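Palomino Bench Code

The Palomino Bench Code (often just "the Palomino code" or PBC) is a set of good-practice rules for small robot arms working on a shared table. Voluntary, not a legal standard. It covers the bench, the arms, the objects laid out and the people nearby. The current text is the second edition.

Background

First drafted by Dima Rizk and Elias Semaan at the Rosau workshop. Early version was four pages, mostly on cable runs and stop buttons. Samer Abou Jaoude added the part on object layout after a trial at Venance, where results from two benches could not be compared. The second edition was put out in May and merged the layout and safety parts, which had drifted appart.

Scope

Applies to table-mounted arms, one or two per bench, handling light household goods. Mobile bases are left out. So are blades, heaters and anything holding liquid — these fall under a separate Pokarley sheet.

Main rules

Bench. Arms fixed to a frame or to the table itself, never free standing. Top no longer than 1,317 mm on its long side. Clamps checked at the start of each shift.

Reach. Where two arms share a table the overlap zone must be written down before work starts. Only one gripper may enter it at a time unless the task sheet says otherwise.

Speed. Tool speed limited to 700 mm per second in normal running. Lower during teaching, figure set by the site.

People. Hands out of the work area while the arms are powered. A person stays within reach of the stop.

Objects. Start positions are logged for every run. Soft or thin items such as stems, cords and cloth should be spread out so that each can be gripped without dragging its neighbour. The receiving vessel goes in reach of both arms.

Cables. Slack kept clear of the joints through the full range of movement. Floor cables to be covered or taped where people walk.

Records

A log is kept for each bench and reviewed after 1,000 runs. Faults go in the same day, with the name of the operator and wether the stop was used. Logs older than two reviews can be archived.

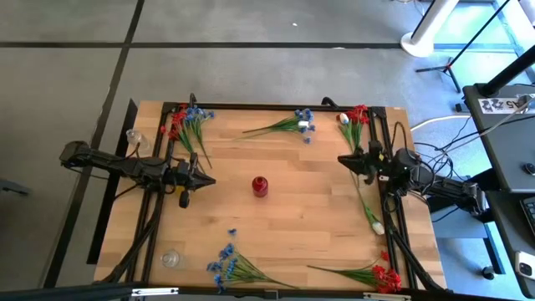 Two-arm bench with artificial flowers laid out around a small red vase.

Reception

Lama Awad called the object rules the most useful part and the speed limit "a guess with a number on it". Marwan Qudah has argued for seperate limits for each arm. A third edition is planned — no date given.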